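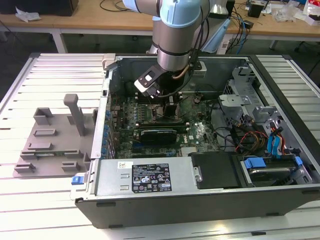

Dell tower with the side panel off, graphics card in its slot.

Home | Forums | Small Business & Home Office | Buying Used

Thread: Are "certified refurb" office desktops worth the markup?
Started by Ankit Bhatia, 06/04/2021

Ankit Bhatia wrote:
I do the books for a two-room dental practice and we need a few desktops. Jernden has been calling me since February about their "certified" refurbs. Price is 426 a unit, with a one-year warranty and something called an 80-point inspection. I asked the sales guy for the list of 80 points and he sent me a brochure with a handshake on it. The same model year goes for a lot less from the local surplus place, as is.

So what am I paying for? I'm not against refurbs. I just don't believe in the word "certified" when the company doing the certifying is also the one selling me the box.

sutetti_fan_no_more wrote:
You're paying for the sticker. I bought from Sutetti two years running under the same kind of deal. First batch fine. Second batch, one of them had a hard drive with more hours on it than my truck. Inspected, supposedly. When I complained they told me drive hours were "outside the scope of cosmetic and functional review."

plainview_dan wrote:
I'll disagree a little. The warranty is worth something if they honor it. I've sent two machines back to Jernden over the years and got replacements both times, inside a week. Can you get that from the surplus guy? Mine won't even answer the phone after 3.

Ankit Bhatia wrote:
Dan, did you pay shipping on those?

plainview_dan wrote:
One way, yes. They paid the return.

sutetti_fan_no_more wrote:
So it's a warranty where you pay to mail a full size tower across the country. Read the terms on the battery and the power supply too. At Sutetti those were "consumables." A power supply!

Odair Trindade wrote:
I worked the counter at a refurb shop (not one of the ones named here) for a while so take this how you like. Checklists are real but they get filled in fast. Powers on, sees the memory, ports work, wipe the drive, wipe the case, next. Most of the lines are things like "all screws present." You could do the part that matters yourself in half an hour.

What I'd look at: drive health numbers, whether the fan is noisy under load, and whether there's a Windows license that really belongs to that machine. The last one is where small offices get burned.

Whether that's worth the difference depends on what your half hour is worth, and whether you want to be the one who gets called when the front desk can't print.

Ankit Bhatia wrote:
I am already the one who gets called when the front desk can't print.

mkl_77 wrote:
Why not just buy new? A refurb is somebody's old lease return. You'll be replacing it in three years anyway.

Ankit Bhatia wrote:
The new quote from Mandagi was 1,097 each. For scheduling software and email. No thanks.

mkl_77 wrote:
That quote has to include the monitor and some kind of service plan. Ask them to take the plan off and see what's left.

Ankit Bhatia wrote:
It does include a plan. I asked. They said the price is the price – "bundled for your convenience."

plainview_dan wrote:
Then Mandagi is out. I still say get one from Jernden, run it hard for a month, and see. If it's a dud you've lost one shipping fee.

sutetti_fan_no_more wrote:
One good unit proves nothing. My first batch was good, remember?

Odair Trindade wrote:
He's right about that. But one bad unit would tell you plenty, so it isn't a terrible idea. Ask for the inspection sheet for that serial number, the filled-in one. If they can't produce it, there's your answer on the 80 points.

Ankit Bhatia wrote:
Asked for the sheet this afternoon. Reply says they're "happy to share a sample." I wrote back that I don't want a sample. Will update if I hear anything, not holding my breath.

Related threads
Citton label printers – drivers keep disappearing
How long do you keep old patient PCs before wiping?
Surplus stores that will let you test before paying
Is a second monitor deductible?

Previous | Next | Back to top | Log in to reply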